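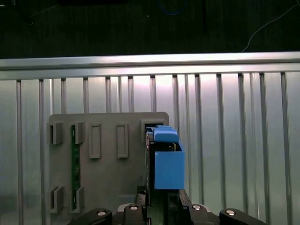 Gripper at the grey panel, with the blue part in its square socket.

Hello all,

Thank you for the quick answer. I reply below your text.

> We read in the July notes that your students want to enter the
> disassembly class at Nenstead with a full desktop computer. Is this
> realistic for a student club? Our team at Bianchini stayed with the
> practice board and we are not sure if we should change. Also, which
> part do you start with?

I think it is realistic, but you should not leave the practice board too early. Our students in Dravness made 661 attempts on theirs before they were allowed to touch a computer. The rules give 900 seconds for one run, and on the board this feels like plenty. In the computer it is very short.

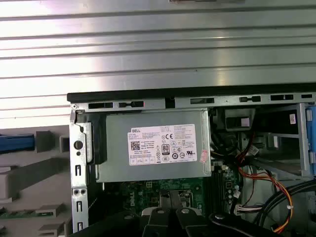

The biggest change was the approach path. On the board the gripper comes from one direction and there is free space on every side. In the chassis you have walls, wires and the drive cage, and a path which is good for one part is blocked for the next one. We now keep a separate list of safe positions for each part, 13 in total, and the students must write down every change they make to it. I recommend this — we lost a whole evening in spring when two groups had different lists.
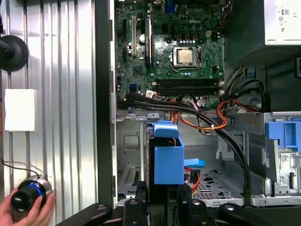 Dell tower with the side panel off. The orange and red wires run across the middle.

About your second question: we start with the drive. The blue plastic is easy to find for the vision program, also in bad light. The memory comes later and the power supply is not in our plan for this year. The wires are still our weak point. The program from the Faltton group treats a wire as a solid thing, so it stops too often. If somebody on this list has a better method, I would be glad to read it.
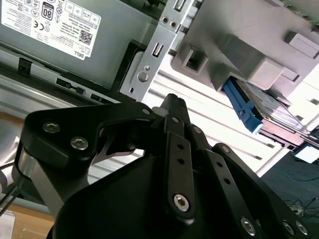 Working near the drive cage, power supply at the upper left.

> Can you share your gripper settings?

Yes. We close at 57 per cent of the full force for plastic parts. Please test it first on a part which you can afford to break. The position list I can send in the evening to anyone who asks, but it is valid only for our mounting height.

Best regards from the Dravness robotics club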